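Blue pads, second try

11 July 2020
by Ramil Policarpio

Print this post | E-mail this post

I've swapped the pads on my hand grippers again (sorry, Bilal, I know you liked the old ones!) and took them straight to the bedroom clutter.
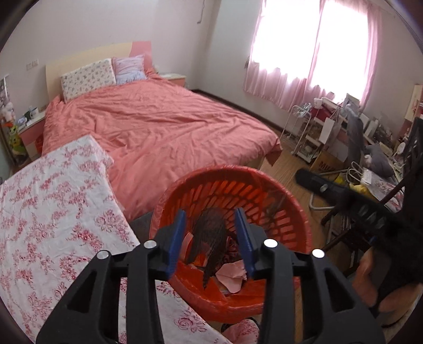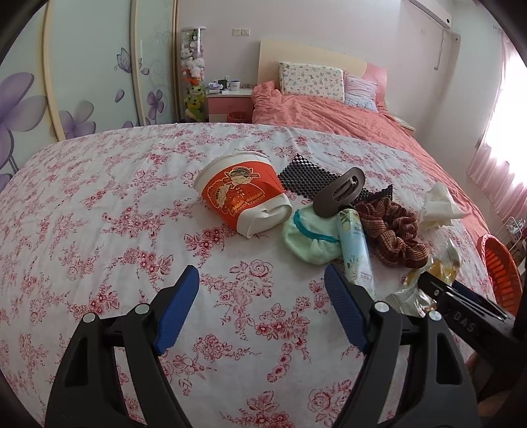 Paper cup, sock, scrunchie, hair clip: all soft or awkward, and that's the stuff I care about.

What I'm changing next

The Flirus pads go on after this, same finger shape. Bilal Karaki wants 1,000 grabs per set before we argue about it. I'm at 397, and my thumb is sore.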